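Ticket 155: Desktop powers on, no display
Site: Dullura front office
Opened by: Felista Tanui
Assigned to: Odell bench
Status: Waiting on part

Reported problem

Computer at the front desk starts, fans run for 12 seconds, then it shuts off and tries again. No picture on the monitor. User says it was fine on Sunday evening. Monitor and cable were swapped with the ones from the next desk and the result was the same.

Bench log, 9:40 a.m.

Same behavior on our power supply, so theirs is ruled out. Cleared CMOS. No change. Ran with one memory stick, then a different stick, then tried each slot. The beep pattern never changed. All memory is now out and bagged with the ticket number.

Bench log, 11:15 a.m.

Took the processor out and opened the bracket to get a look at the socket. The Quadro card is still in its slot and can stay there for now. SATA cables have not been moved.

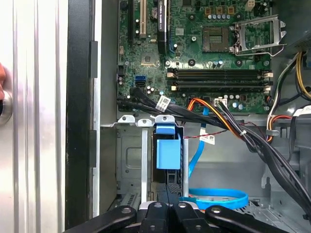

Socket check

Went over the contact pins with the magnifier and a side light. Found 3 bent near one corner, two of them leaning against each other. Straightened one. The other two moved a little but I stopped there — they are thin enough that one more push could snap them.

Processor pads were cleaned and look fine. It's in a plastic tray on the Odell shelf, slot 44.

Parts

Replacement board requested from Mohamedi. Elar had the same model but only without the bracket, so I passed on it. Quote has gone to Felista for approval.

To do when the board arrives

Move processor, memory and graphics card over. New thermal paste. Test outside the case first — drives go back on last. Leave the socket cover on the old board before it is packed for return.

Customer note

Files are on the drive and the drive tests good. Please don't reassign the desk login until this is closed.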